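Rules for the bench: a morning with Renata Wróbel

I'd been trying to pin down Renata Wróbel since October, and when she finally said yes she gave me one condition: I had to read the house rules first. All 16 of them. I did my homework on the bus, got to rule 11, and had so many questions I nearly missed my stop.

Renata runs practice and safety at Dromedano, a small outfit that teaches robot arms to do household jobs – tidying a desk, putting shoes away, that kind of thing. Her rules cover everyone who works with the arms, from the engineers to the students who come in for a few hours after class. She wrote the first version on the back of a delivery slip. It's now a proper document, and two other companies have asked for a copy.

I expected the rules to be all about not getting whacked. Some of them are, sure, but most are about writing things down.

"People come in thinking safety is the big red button," she told me, while hunting for a clean mug. "The button's great, I love the button. But if you don't know what was on the desk when you started, or who changed the grip force after lunch, you're going to have a bad day sooner or later. It might be a boring bad day, where you chuck out a week of work. Those count too."

She reckons the week of work is the one that changed her mind about record keeping. Back when the team was much smaller, they threw away 700 recorded runs after finding out that somebody had adjusted a wrist setting and told the person beside him, but hadn't put it in the log. "He did tell someone!" she said. "He was very clear on that. So now rule 4 says that telling someone is lovely and you still have to write it down."

I asked which rule gets broken most. She didn't even have to think.

"Hands. It's always hands." Rule 2 says no reaching into the work area while the arm is live, even if it's moving slowly, even if something's about to roll off. You pause it, you wait for it to stop, then you reach. "Everybody's got the instinct to catch things. I've got it. I've got two kids, I've been catching cups for years. You have to let the cup fall."

Does she let the cup fall?

"I do now. We buy cheap cups."
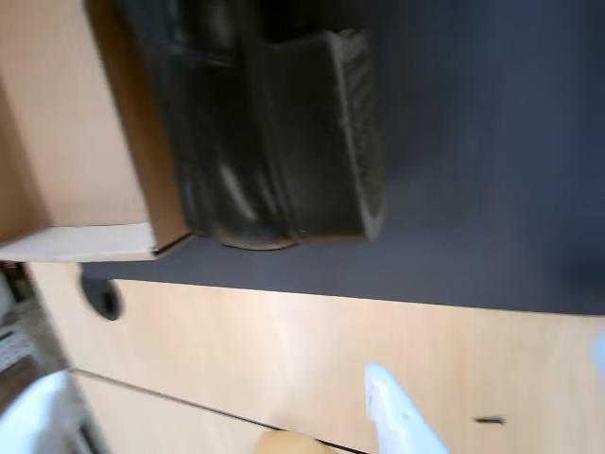 Her colleague Tadeusz Grabowska wandered in at this point with a laptop under his arm, and he had opinions too. Tadeusz looks after the daily checks, and he's a lot fussier than Renata, which they both seem to enjoy. His pet subject is fingers – the gripper's, I mean. He wants them wiped down and looked over at the start of every shift, with the pads checked for wear and the fasteners checked by hand.

"You can't do it by looking from your chair," he said. "You go over there, power's off, you touch it. If it wiggles, it goes in the book and the arm stays off until it doesn't wiggle."

I said that sounded a bit slow. He gave me a look I remember from high school shop class.

"It takes as long as making a coffee. And they all make coffee."

The team's log has 3070 entries in it, and he let me scroll through a fair chunk. Plenty of them just say "fine". Renata used to think those were a waste of space, until Tadeusz talked her around. When something does go wrong, he likes being able to walk back through the fines and find the last one. I liked the entries with a bit more personality, I have to say. One just reads "squeaks, but happy".

We got talking about standards after that, the official ones, and Renata surprised me. I thought she'd be keen on the whole lot. She is, mostly, but she says the published stuff tends to picture a factory floor with a fence around it and the same part coming down the line all day. A home isn't like that. The furniture is at funny angles, there's stuff on the floor, and someone's left a cord where your elbow goes.

"So you read the standard, you do what it says, and then you've still got a pile of questions of your own," she said. "What's our rule for soft things? What's our rule for something we don't own? Can we run it when there's a dog in the next room? You won't find the dog in there."

They do have a dog rule, by the way. It's rule 13 and it says no.

The soft things rule took longer. Hard objects behave themselves, more or less, but cloth bunches up and slides and looks different every time. The team argued about what counts as a fair attempt and what counts as a mess that should be scrapped. What they settled on is pretty plain. You decide what a good run looks like before you start, you write that at the top of the sheet, and you don't change it halfway because the arm's having a rough morning. Bad attempts get kept and marked as bad.

"People really, really want to delete the ugly ones," Renata said. "I get it. You feel silly. But if you only keep the pretty ones you've made yourself a nice movie and you've learned nothing about your robot."

Rule 11, the one that nearly cost me my bus stop, is about being tired. Anyone can call a stop at any time and doesn't have to explain why. I wondered if that gets abused. Tadeusz shook his head before I'd finished asking. If anything, he said, he has to push people to use it, and the new ones are the worst because they want to look tough. He now calls one himself on everybody's first day, just so they've seen it done.

"First time I did it, this young fella asked me what was wrong," he said. "I told him I wanted a sandwich. It was true, too."

I asked Renata what she'd tell a school or a small workshop that's just bought its first arm and doesn't have a Tadeusz. She said to start with fewer rules than you think you need, but make them ones you'll follow on a bad day. Put them where people can see them from where they're standing. Get whoever uses the arm most to read them out loud, because the clunky bits show up straight away. And put a name beside each one, so there's a person to go and argue with.

Whose name is beside rule 2?

"Mine," she said. "They come and argue all the time. Last one wanted an exception for catching his phone."

He didn't get it. There's a shelf by the door for phones now, and I suspect that'll be rule 17 by the time you read this.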